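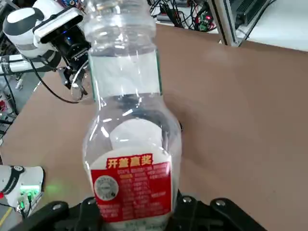

Zilteck publishes results of its household chores trial

Wandcombe, October 7, 2022 – Zilteck, a developer of software for two-arm robots, today published the results of a trial which asked a simple question: can a machine already help with the small work of a kitchen or a shop counter? According to the company, the answer depends very much on the chore.

The trial started in June at the Zilteck laboratory in Wandcombe. It covered 12 chores, chosen together with Hrubý, a family company which runs canteens and small food stores. Among them were picking up a drink bottle and holding it upright, pouring, wiping a counter, folding a dish towel and putting goods on a shelf.

The best result came from the bottle chore. The robot picked up a plastic bottle and held it upright in 93 percent of the attempts. Folding was the weakest. Only 7 percent of the towels were folded well enough that the staff of Hrubý would put them in the cupboard.

"We are glad about the bottles, but we do not want to promise a butler," said Kristýna Mikuš, head of the trial. "A person in a canteen does all 12 chores in one morning and does not think about it. Our robot must be prepared for each of them separately."

Plastic bottles are harder than many people expect. The walls are thin and clear, so the cameras have difficulty finding the edges, and a grip that is too strong changes the shape of the bottle. The Zilteck program, called Lotitum, compares the views from cameras at the wrist and above the table before the fingers close. 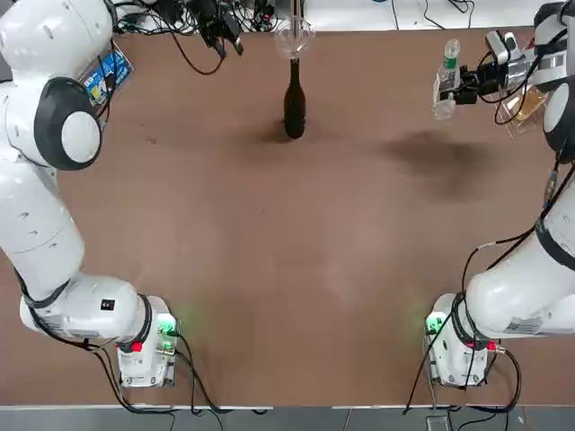 When will such a robot be able to work in an ordinary home?

Zilteck does not expect it in the next years. The company sees first use in places where the table, the light and the goods stay the same every day, for example behind the counter of a canteen.

Hrubý will now test two of the chores in its own kitchen, always with an employee present. "For us the speed is not the first thing," said Matúš Sokol, operations manager at Hrubý. "If my colleagues must stand next to the machine and correct it, they will sooner do the work alone – and they will be right."

The full results, including the failed attempts, can be requested from Zilteck free of charge. Schools and research groups may also ask for the list of chores and the rules for scoring.

Contact for media: Wilfredo Galang, Zilteck press office, Wandcombe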